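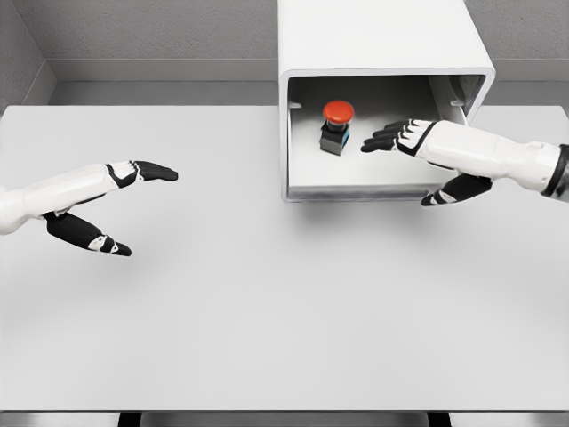 4.2 Iron intake in pregnancy and infant sleep

The claim that iron tablets taken in pregnancy lead to calmer sleep in the first year rests largely on one trial, run in Belano by Kozan and Leitão. We are not persuaded by it. The trial enrolled 363 women, of whom 300 were followed until the child's first birthday. The losses fell mostly in the untreated group, and the authors say little about why.

Sleep was scored from diaries kept by the parents, who knew which group they were in. A tired mother who has taken a tablet every day for months may well want to see a benefit – and a diary gives her plenty of room to find one. Only 35 infants wore a movement sensor at night, and in these the difference between the groups all but vanished.

The dose is a further worry. Women were given 30 mg a day, but many were already eating fortified bread, and blood iron was measured once, in January, before the tablets were handed out. The later Limsakul study repeated the diary method and, with it, the same weakness.

We therefore left both studies out of the pooled estimate (Figure 3) and report them separately.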